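# Bread Basket and Table: Frequently Asked Questions

We get many letters about the small things in our breakfast room, more than about the rooms upstairs. Here we collected the questions which come back most often. If your question is missing, please write to the Flavent guest house and we will add it to this page.

### Which breads do you serve in the morning?

Every morning we have a ring bread and a braided bread. In February we also bake a dark loaf with caraway, but only when enough guests are staying. The breads come from our own oven, except for the rye rolls, which we buy from the Hulletti bakery down the hill.

### Can I have the recipe for the braided bread?

Yes, with pleasure. For two medium braids you need 1000 grams of white flour, 400 milliliters of warm milk, two eggs, a small spoon of salt, four spoons of sugar, one packet of dry yeast and a good piece of soft butter. Knead it for a long time, until the dough does not stick to your hand anymore. Let it rest under a towel until it is double. Then make three ropes, braid them loosely, and let them rest again before the oven.

### My braid always opens in the oven. What do I do wrong?

Probably you braid too tight. The dough wants to grow and it must go somewhere. Press the ends together well and fold them a little under the bread. It also helps to start the braid in the middle and work to each end, although this takes some practice.

### Why is the top of my braid pale when the bottom is already brown?

Our oven has the same character. We move the tray one level higher for the last minutes. A pale top is not a mistake, and many guests like it better this way. If you want more color, brush the bread with egg two times, once before the second rest and once after.

### Do I need a cloth in the bread basket?

For rolls with seeds, yes, otherwise you will clean the basket for a week. For whole pieces with a firm crust we use no cloth. Please do not put bread into the basket when it is still hot. It makes steam and the bottom crust becomes soft.

### How do you clean a wicker basket?

Turn it over and knock on the bottom with your flat hand. After this use a dry brush, the kind for vegetables is good, and follow the direction of the weave. Only if something sticky is left, take a damp cloth and a drop of soap. Dry it in the air, far from the radiator. We never put a basket in the dishwasher.

### Which shape is better, round or oval?

We changed to oval and we are happy with it. A long bread lies in it without hanging over the rim, and on a narrow table there is more place for the cups. A ring fits beside it if it is a small one.
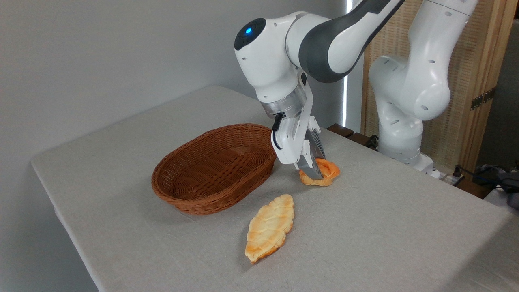 *Ring bread, braided bread and the oval basket on the light gray table.*

### Where did you buy the basket?

At the Todell market, from a stand that is sadly not there anymore. We paid 700 crowns for it. Similar ones are sold in many household shops. Look for a thick rim and a tight weave, and feel inside with your fingers for sharp ends.

### What covers the table?

It is a light gray cover. It gets small creases, mostly near the corners, and we smooth them by hand before we set the table.

### Can I order a bread to take home?

Yes. Please tell us before 3 in the afternoon and it will be ready at breakfast on the next day. We pack it in paper. Baskets are not for sale, only the bread.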